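Elano Storage Rooms
Monthly check of cleaning supplies and store cupboard

Form 7, to be filled by the person who makes the round. Write OK, NOT OK or N/A, and always a comment if NOT OK.

1. Door of the cupboard closes and locks
OK. The key turns hard. Please use graphite and no oil, the oil collects dust.

2. Light inside works
OK.

3. Floor free, nothing in front of the shelves
NOT OK. Two mop buckets again stood in the passage. I moved them to the wall. It was the same in December.

4. Heavy canisters on the lowest shelf
OK. The Dresov floor cleaner is now at the bottom, as was asked.

5. Acid products and chlorine products on separate shelves
NOT OK. The descaler from Sovel stood next to the bleach. This is the most serious point of the round. The two must never be mixed, and one leaking cap is enough. I put the descaler on the left shelf and wrote a paper sign, but a real sign would be better.

6. Every spray bottle has a label
OK for the bottles I could find. If the label is coming off, do not write with marker on the bare bottle. Take a new label from the drawer.

7. Spray bottles stored and carried upright
See comment below.

Comment to 7. The bottles which go to other floors are transported in cardboard boxes. A box is fine, but the bottle must stand in it on its base, with the nozzle turned to OFF. When it lies on the side the liquid comes slowly out from the trigger and the bottom of the box becomes soft.
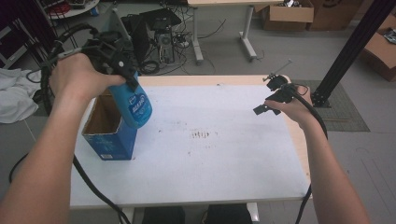

Page last changed: December, 4:40 p.m. (version 7)

Look once more before the box is closed. Boxes with a wet or soft bottom go to the paper waste and are not used again.

8. Safety data sheets in the folder
NOT OK. The sheet for the Guerreiro glass cleaner is missing, article 753. I have asked the supplier for it by mail. Until it comes, the product stays in the cupboard.

9. Gloves and goggles present
OK. Size M gloves are nearly finished, size L we have too many.

10. Eye wash bottle sealed and in date
OK.

11. Absorbent granules for spills
OK. One bag open, closed with a clip. The scoop is missing.

12. Ventilation grille free
OK after cleaning. Much dust.

Open points for next round: items 3, 5 and 8, scoop for item 11.

Please leave the filled form in the tray by the door and take an empty one for the next month.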